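Home | Reviews | Checklists | Kits | Contact

Clorkgate uses cookies to remember you. Accept or manage settings.

Surden two-arm sorting kit: pre-run inspection, with comments
Thursday, September 9, 2021

Bay 8, trial unit. The sales sheet promises "zero setup worries," so I brought a long list.

1. Base columns. Bolts tight, no rocking. PASS. I leaned on both with more enthusiasm than the manual allows.

2. Light rings. Both green before any part goes on the mat. PASS. The manual spends two pages on what green means. It means green.

3. Cables. Look for rubbing and for loops that could snag at full reach. PASS WITH COMMENT. The loops near the wrists are generous. Surden sells a cable sleeve for $100, sold separately, like everything else you'd want.

4. Mat and parts. Paper mat flat, parts spaced so one gripper can work without the other barging in. PASS WITH COMMENT. The mat has slight creases. A fresh roll is on order.
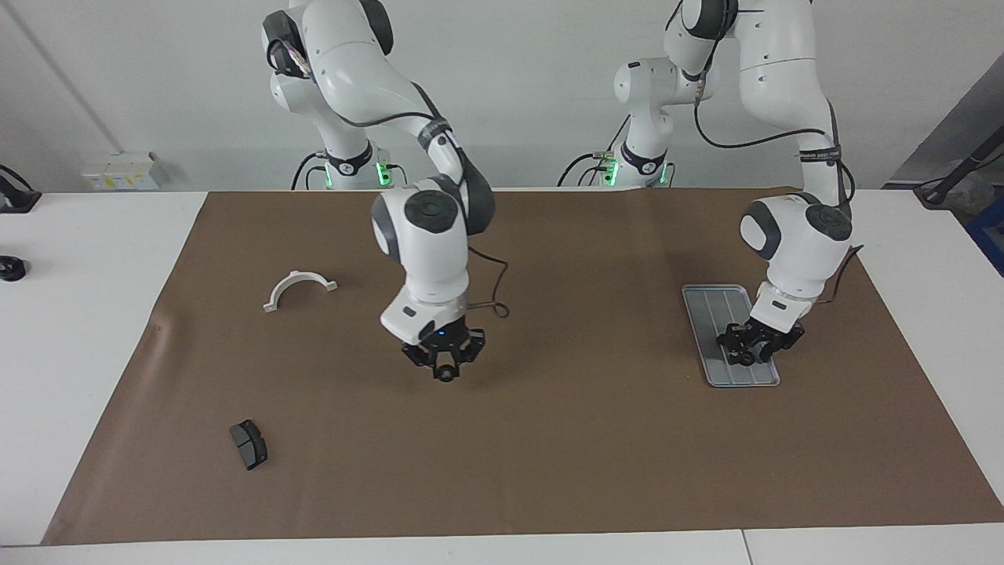

5. Gripper contact. Fingers should meet the metal tray without shoving it. Repeat at low speed, 200 cycles. OPEN. We stopped at 498 because I went to lunch and the counter didn't.

6. Emergency stop. Press it. Press it again from the other side of the table. PASS. Best-built item in the kit.

7. Paperwork. FAIL. The risk assessment form is for a Mekside conveyor. Surden has been told.

Recheck in February, or sooner if item 7 gets a reply.

Comments (3)

picard_line2: Ours came with the conveyor form too. We filled it in.

tapeandshims: Is the sleeve worth it?

Clorkgate: Ask me after the invoice.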